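# Lunch boxes and small containers

We cleared the kitchen cupboard at Tindall Street on 18th January and laid the containers out on the table before deciding what to keep. The gallery covers the ones that stayed. Most came from the Zilton market or the Pusetska discount shop, and none was expensive.

**Round tins, set of 2.** Used for biscuits. The smaller one holds 500 grams of rolled oats if you tap it down. The lids have faded but still fit.

**Fakmont jar.** Bought in June for rice. The number 1606 is stamped on the base and we have never found out what it refers to. Good seal.
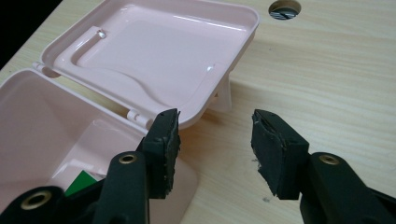 **Pink hinged box.** It went back and forth between the keep pile and the op shop pile for most of the afternoon. The colour is not to everyone's taste, but it wipes clean easily and suits a sandwich or cut fruit. The lid has a long curved groove moulded into the inside, the right sort of shape for a spoon, so it may do for yoghurt days as well. We weighed it on the kitchen scales at 215 grams, a bit heavy for a small school bag. It now lives on the lower shelf with the drink bottles.

**Square tubs.** Freezer only. They stack well but the corners crack if they are dropped, so they stay out of lunch bags.

**Sauce pots.** Kept in an old ice cream container with their lids on - loose lids were half the reason the cupboard got so bad.

The rest went to the op shop on Zilton Road. Anything with a missing lid went in the recycling. The top shelf is next, mostly baking trays and a cake carrier.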